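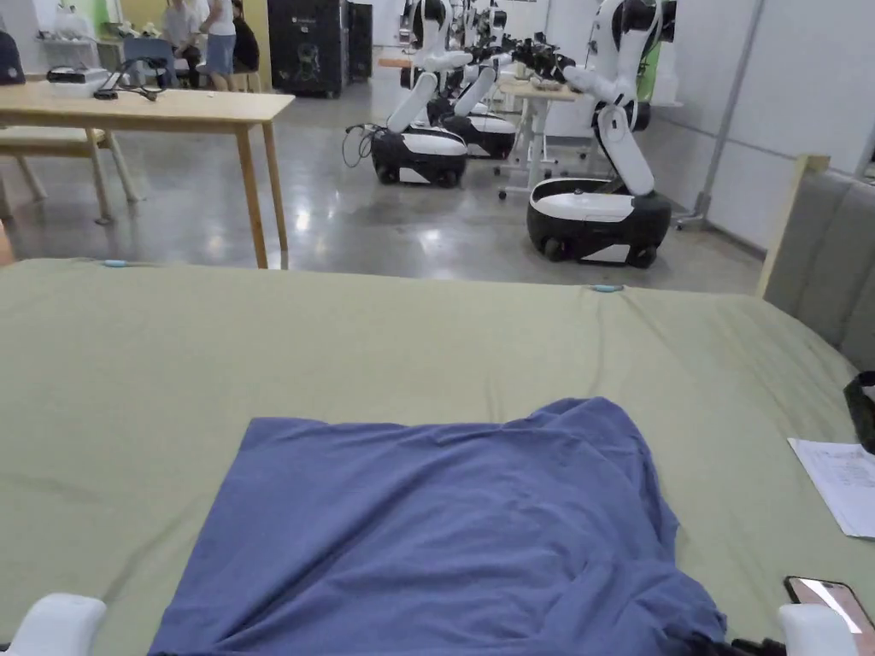

Folding on the bed: green fitted sheet, blue-purple cloth still to be smoothed.

How to fold a T-shirt on a bed (and which tricks to skip)

Every laundry site promises a two-second fold. I have tried most of them and I remain unconvinced. The pinch-and-flip method looks great in videos and gives me a lopsided bundle four times out of five. Folding boards work, but I'm not paying $15 for a piece of plastic that then needs its own place to live.

A bed is fine. It's the right height if you kneel, and you already own it.

1. Pull the fitted sheet tight first. If it creeps, clip the edge. I doubted the clips too, but a slack sheet moves with the shirt and you end up folding both.

2. Lay the shirt face down, collar away from you. Smooth from the middle outward with flat hands. Skip the "shake it three times" advice — it does nothing for creases that have been sitting in a basket since noon.

3. Fold one side in to the middle of the collar, then lay the sleeve back along the fold. Same on the other side. The two edges should nearly meet.

4. Bring the hem up to just short of the collar, then fold in half. Thirds if your drawers are shallow.

5. Turn it over and press once with your palm.

What about filing shirts upright? Hanane El Idrissi swears by it and sent me a long message saying so. It works in a full drawer. In a half-empty one they fall over by morning, whatever the blogs say.

Fabric sprays: I went through a 300 ml bottle in March and couldn't tell the sprayed shirts from the others. Save your money.

Thin, slippery shirts won't hold any of this. Hang those.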